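# Clearing a window sill and a cabled floor

Last updated 7/5/21

These are the steps we use for the big room at Grikent. They should suit any workroom with a long sill, a hard floor and more leads than sockets. Allow an afternoon the first time. After that it takes 15 minutes at the end of the day.

You will need:

- a broom with soft bristles
- a damp cloth and a dry one
- two boxes, one marked KEEP and one marked ASK
- hook-and-loop cable ties (we buy the Zellura ones in a bag of 200)
- masking tape and a pen

## 1. Start with the sill

A sill is the easiest place to put something down for a moment, and things stay there for months. Work from left to right and pick up every item once. If it has a home, take it there straight away. If you know whose it is but they are out, it goes in KEEP with their initials on a bit of tape. Anything else goes in ASK.

Bags are dealt with last. Don't empty a bag that isn't yours. Hang it on a hook by the door with the straps tucked in. Bottles should be checked for a label and a tight lid before they are moved. An unlabelled bottle goes upright in the ASK box, never on its side. 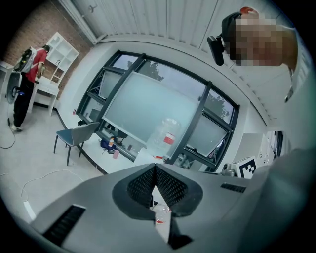

*The sill under the main window, with the blue bag and the small orange bottle on the left.*

When the sill is bare, wipe it with the damp cloth and then the dry one. Do the bottom of the dark window frame at the same time, as dust from there drops on to the sill. Leave the glass for another day or you will never reach the floor.

We allow 3 things back on the sill and no more. Choose them before you start putting anything back.

## 2. Sort the papers

Do this before sweeping. Loose sheets blow about as soon as somebody opens the door.

Take the stack from the top and make two piles, current and old. Anything dated before last October is old unless it has a signature on it. Square up the current pile and put it in a tray. We use a Strömberg letter tray but any tray with a lip will do. Old sheets go for recycling, with staples left in.

## 3. Deal with the cables

Switch off at the wall first and check with everyone in the room that nothing is being charged or saved.

1. Find the power strip and follow each lead from it to its other end.
2. Put a tape flag on both ends of each lead with the same number. We got up to 13 last time.
3. Unplug any lead that goes nowhere, coil it and put it in KEEP.
4. Untangle the rest from the plug end. Pulling from the middle makes the knots tighter.
5. Take up the slack in wide loops and fasten each with one tie.
6. Move the strip against the wall and lay the leads along the skirting.

Thin white cables need a second look. They are easy to miss on pale flooring and they catch on shoes more often than the thick black ones do.
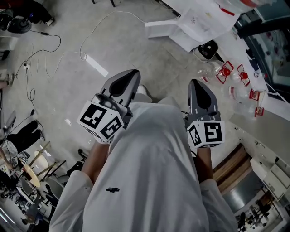
*Black cables and the white power strip on the concrete, left. The papers are top right.*

If a lead has to cross a walkway, put a cable cover over it. Ours is from Arenico and lies flat on concrete without glue. Tape on its own lifts after a week and leaves a sticky line that collects grit.

## 4. Sweep

Pick up scraps by hand first. Sweep from the window towards the door, in short strokes, and lift the leads as you go. Scuffs on smooth concrete usually come off with a damp cloth and a drop of washing-up liquid. Rinse the patch afterwards and let it dry before turning the power back on.

## 5. The ASK box

Leave it on the table by the door for a week with the lid off. Whatever is still in it after that goes to the cupboard downstairs.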